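Can a robot arm do the fiddly small-parts work in a home shop yet?

Posted by Marcela Šimek, 29th March
Tags: automation, small parts, workshop

I make wooden desk organizers and cord holders in my garage in Drisden and sell them online. The woodwork I love. What I can't stand is the bit after, when every order needs its little black clips picked up, turned the right way and put where they belong, and then the table has to be cleared for the next batch. I had 198 of them to get through in March and my thumbs are still mad at me.

My brother-in-law keeps telling me to get one of those tabletop arms with a two-finger gripper and let it run while I sand. I like the idea (a lot!) but I've also watched plenty of videos where somebody is obviously speeding things up. So has anybody here used one for small, light, awkward pieces? I don't need it fast. I need it to pick up a clip that's standing on its edge without me hovering over it.

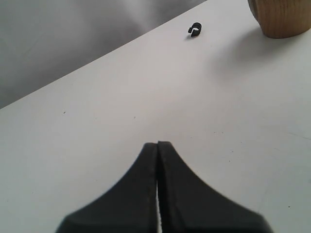 Toon De Haan
Depends what you mean by "yet." I've had an arm in my shop for a year and it does one chore well, which is moving finished blanks from a tray to a rack. They're chunky and they always sit in the same place. Small curly plastic stuff is a whole other thing. The fingers come down a hair off, the part tips or scoots, and then the arm carries on like it's holding something. My first evening with small parts I got 11 good picks out of 21 tries, and I was sitting right there babysitting the whole time.

What helped me was making the job dumber. I cut a strip with slots in it so each part stands the same way every time, and I slowed the last inch of the move way down. Softer finger pads helped some too. But loading the strip by hand takes me nearly as long as just doing the job, so you'd want to time that before spending anything. If your clips could come to the arm already lined up I'd say go for it. Dumped on a table, I'd wait.

Janka Šťastný
no. get a teenager

Murdo MacBrayne
I'd be a bit more hopeful than Toon. There's a makers' space over in Flutham that lets you book an arm by the hour, and I took a bag of cable clips in to try it out. With a camera on the wrist and an afternoon of me showing it what I wanted, it got most of them, slowly. About 90 seconds apiece by the end. You said you don't care about speed, so that might be fine for you! Turning the clip around to face the right way was where it fell apart, and I ended up doing that part myself. Bring your real parts and your real table height if you go, and ask for a second session up front. Mine was over before I'd gotten to the clearing up.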